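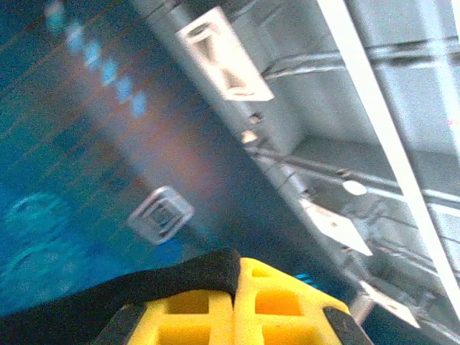 Bayram Metal Shelving, Storeroom Series
Reviewed for the Equipment Office by Efua Gbeho

The Torton depot purchased its first Bayram units in August to replace fixed racking in the parts storeroom. The present review covers 90 days of ordinary use by the day and evening crews.

Assembly is straightforward. The uprights arrive pre-drilled, and two members of staff completed one bay in 30 minutes with the supplied wrench. The printed instructions are adequate, although the page on cross rails shows the rear fixing from the wrong side. Staff at other sites should read the parts list first.

The horizontal rails sit firmly in their slots and have remained level under mixed loads. Compartments are deep enough for standard bins. Smaller items tend to travel to the back, and Lukian Kovalchuk of the evening crew has requested a lip or divider for the lower levels. Bayram sells one separately – at a price this office considers high.

Labeling deserves attention before installation. Printed tags placed along a front edge are easily read from the aisle, but the adhesive strips supplied with the kit left residue when tags were moved. The depot now uses its own card holders.

Cable routing is the weakest point. No clips or channels are provided, and any wiring near a bay must be secured by other means.

The finish wipes clean with a damp cloth. Two replacement feet were ordered from the Donodton warehouse and arrived within the week.

Recommended for general storerooms. Sites that store small parts should budget for dividers.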